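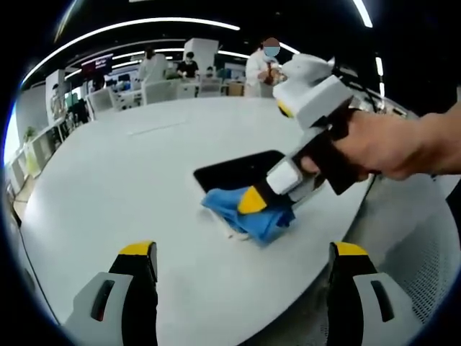

Does the Fomum open day in Tornness let visitors try the equipment, or is it only a walk-through?

Visitors can try the hand-held grippers at the table demo. The robot arms are run by staff only, and you watch those from behind a line on the floor.

Forum > Robotics and Automation > Visits and Events
Thread: Fomum open day, who went?

benchvise_ed
Posted July 24, 2022

Split this off from the general events thread so the answer to that first question doesn't get buried. I went to the afternoon session and will put down what I remember while it's fresh. If you went in the morning, please add to it.

Check-in was at the Palumbo Street entrance, not the one on the map they emailed. They give you a sticker and a sheet with your group letter on it. My group waited in the hallway longer than planned and the talk was shortened to make up for it.

The talk was given by Ginevra Piras. She covered how they collect examples of ordinary hand tasks by having people do them with grippers, and how those recordings are used to train the arms. Then we went to the tables. The task at ours was handling a cloth over a flat object, which sounds like nothing until you try it with two fingers and no feeling in them. I got the cloth bunched up on my first go and had to start again.

After that we saw two arms in the back room. One was sorting parts into bins. The other was supposed to open a drawer and was not doing it very well while we were there. The staff did not hide that, and I give them credit for it.

Parking is in the lot across the street. It was free for the day.

maro_k

I was in the morning group. We got the full talk and it was worth hearing. There was a section on how they pick tasks that I'm guessing you missed. They start with things people do at a desk or a kitchen counter and then change the object, the cloth, the spot on the table and so on. The slide for the cloth task said 366 recordings so far.

I thought the hand-held part was the best thing there. The grip is heavier at the top than I expected, and my wrist was tired by the end of my turn.

tollgate97

Going to disagree. I drove 97 miles for this and spent most of the time standing in line to move a rag around. The event page said "robot demonstration." A person holding a gripper is not a robot. The two arms at the end were the demonstration, and we got nine minutes with them before the next group was let in.

I don't blame the people working there, who were polite and answered what they were asked. But the page should say what the day is.

benchvise_ed

The page did say "data collection and robot demonstration," though I agree the second part was in bigger type. I'd have liked more time in the back room too.

On whether the hand-held part counts, I think it does. The fingers on the hand tool are meant to match what goes on the arm, so the recording carries over. If you skip that part you only see the end of the process.

tollgate97

I understand what it's for. I'm saying it isn't what I drove there to see.

pinionpete

Question for either group. Did they say how much cleanup the recordings need? We tried something similar where I work, on a much smaller scale, and the recording was the easy part. Then we threw out a lot of it for bad tracking or because the operator's other hand got in the way. I'd like to know if that is still the usual experience.

maro_k

Somebody asked that in the morning. The answer was that they throw out a share of every batch and that it depends on the task. She would not give a percentage. Cloth is one of the worse ones because it hides what is under it and never lands in the same shape twice. She also said new operators tend to rush, and the rushed ones are less useful even when the task gets finished.

pinionpete

Thanks. That matches what we saw, rushing included. We ended up asking people to pause for a second before and after each grab.

hollis_r

Can anyone say if it's all right for kids? My daughter is 11 and on a school robotics team. The sign-up form mentions an age but the link goes to a dead page.

benchvise_ed

13 and up for the tables, and under 18 needs an adult along. I saw younger kids in the talk, so they may be let in for that part. Email them before you drive out. The address on the confirmation message works. The one on the website bounced for me.

hollis_r

OK, I'll write to them. She would mostly want to see the arms anyway.

tollgate97

Then read my post above before you make the trip.

skelt_alum

I used to work at Skeltell, which did open days of the same sort for a while. Ours were nearly all arms and no hands-on, and the complaint we got every time was that visitors couldn't touch anything. So you get one complaint or the other. If I were running it I would put the arms first and the tables second, and let people who are done leave when they want.

On the drawer: pulling a drawer is harder than it looks if the handle is shallow. Did anyone see what kind of handle it had?

maro_k

A flat bar handle, in the morning at least. It got the drawer open a few times for us and missed a few times. When it missed, the fingers closed just in front of the bar. They reset it by hand and ran it again.

benchvise_ed

Same miss in the afternoon. One of the staff thought the camera had been bumped between sessions, but they didn't want to recalibrate with visitors in the room.

skelt_alum

A bumped camera would do it. A small shift at the mount is a large one at the fingertips.

ozark_lathe

Is there another date? I had a ticket for this one and couldn't use it.

maro_k

They said there will be one in August, on a weekday evening. Sign-up wasn't open when I checked this morning. The groups are going to be smaller and the back room gets a longer slot, so it sounds like tollgate97 was not the only one who brought it up.

tollgate97

I filled out the comment card. I might go again if the evening one is mostly arms. Will wait to see the schedule first.

benchvise_ed

I'll post the sign-up link in this thread when it's open. Use the Palumbo Street door.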